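4. Installing the Pluvano Under-Sink Filter

Read this section all the way through before you pick up a wrench. We know you won't, so the parts that matter are marked Caution.

Before you start

Clear out the cabinet. All of it, including the bag full of other bags. You need 610 mm of clear height from the cabinet floor to the lowest pipe, and you need to be able to lie on your back with both arms inside. If you can't, find a smaller relative.

Check that the cold water shutoff valve turns. Valves that haven't been touched in years tend to have opinions about it. If yours won't move with firm hand pressure, stop and call a plumber.

Note: The Pluvano fits cold lines only. The hot line is the other one.

4.1 Mounting the bracket

1. Hold the bracket against the side wall of the cabinet, arrow pointing up. Mark the two screw holes with a pencil.
2. Drive the screws in until 2 mm of thread still shows.
3. Hang the bracket on the screws, slide it down, and tighten.
4. Pull on it. If it comes off in your hand, return to step 1 with a better attitude and longer screws.

Caution: Check the length of your screws against the thickness of the cabinet wall. Kristýna Gajdoš, who wrote the first edition of this guide, has a dishwasher with a hole in it.

4.2 Connecting the water line

1. Close the cold shutoff valve. Open the faucet and let it run until it stops.
2. Put a towel and a shallow pan under the valve. The line is still holding some water and will give it to you.
3. Unscrew the faucet hose from the valve. Fit the supplied tee in its place, with the washer inside. The washer is the small black ring you just dropped. 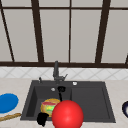 4. Screw the faucet hose onto the top of the tee. Hand tight, then a quarter turn with the wrench.
5. Push the blue tube into the side port of the tee until it clicks, then push it again. The first click is a rehearsal.
6. Push the other end into the port marked IN on the filter head.

Caution: Do not use thread tape on the push fittings. It makes them leak, which is the reverse of what you had in mind.

4.3 First flush

1. Twist the cartridge into the head until the two dots line up.
2. Open the shutoff valve slowly and look for drips.
3. Run the filter tap for 30 minutes. The water may come out gray at first. This is carbon dust and it is harmless, though we wouldn't serve it to guests.
4. Check every joint again the next morning with a dry paper towel.

Note: The cartridge is rated for 2000 liters. Write the month you fitted it on the label in pen. "February" is enough; you will not remember it otherwise.

If a joint still drips after a second tightening, go to Section 7, Leaks.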